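How to Score a Baseball Game by Hand

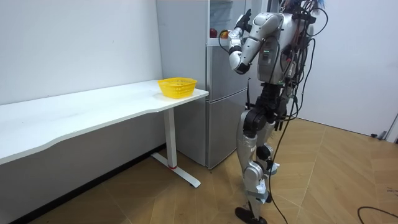

Keeping score with a pencil is one of the best ways to fall for baseball all over again, and it's much easier than those little grids make it look. I learned from Davoud Nazari, who scored for Britstead for years and still fills in a card when he's watching on telly. By the third inning of my first go I was hooked!

What you need

A pencil (not a pen, trust me), a rubber, and a scorecard. You can print a card at home or buy a scorebook. I use one with room for 33 games, which gets me through a club season with a few pages left for holiday matches. Get the batting orders before the first pitch if you can. Most club scorers will let you copy theirs if you turn up a bit early.

Learn the position numbers

Every fielder has a number, and it has nothing to do with the one on their shirt. Pitcher is 1, catcher is 2, first base is 3, second base is 4, third base is 5 and shortstop is 6. Then left field is 7, centre field is 8 and right field is 9. The shortstop is the one that trips everybody up, as you'd expect the numbers to carry on neatly round the infield. Write them along the top of your card for the first few games.

Setting up the card

Batters go down the left-hand side in order, with their position numbers next to their names. Innings run across the top. Leave a blank line under each batter for substitutes – you'll want it, especially in friendlies where the whole bench gets a turn. Use one page for each team.

Marking an out

Write down who touched the ball, in order. A grounder to short, thrown to first, is 6-3. A fly ball caught in centre is F8. A pop-up to the catcher is P2, or F2 if you don't fancy having a separate letter for pop-ups. Strikeouts are K, and if the batter was caught looking at strike three you write the K backwards, which is enormously satisfying. Put the number of the out in the corner of the box and draw a circle round it.

A double play looks longer but works the same way. Say there's a runner on first and the ball is hit to the shortstop, who throws to second base, where the second baseman throws on to first. That's 6-4-3. Mark the runner out in his own box as 6-4, then write 6-4-3 DP for the batter.

Marking a batter who gets on

Most cards have a small diamond in each box. Home is at the bottom and first base is on the right. Draw a line along each side as the runner moves up. Next to the first line, write how he got there: 1B for a single, 2B for a double, 3B for a triple, HR for a home run, BB for a walk, HBP if he was hit by the pitch, and E plus a number for an error. If the shortstop boots one, that's E6.

When a runner scores, shade in the whole diamond. A big inning with five or six dark diamonds in a column is a lovely thing to look back on (if it's your lot batting).

When it all goes wrong

You will miss a play. Somebody will stand up in front of you, or you'll be queuing for chips when Gukasel's catcher steals second. Put a small dash in the box and ask a neighbour between innings. If all nine players bat and the order comes round again in the same inning, carry on into the next column and change the inning number at the top.

Adding up

At the end of each half inning, draw a slanted line under the last batter and write the runs, hits, errors and runners left on base at the foot of the column. After the game, check your sums: a team's plate appearances should equal its runs, plus its runners left on base, plus the outs made by the other side's fielders. If they don't match, go back to the messiest inning first.

Start with a slow afternoon game in August and give yourself up to 60 minutes beforehand to practise on old box scores. My own first card, Daneshvar against Jullance, has a coffee ring over the seventh inning and two batters in the wrong order, and I've still got it.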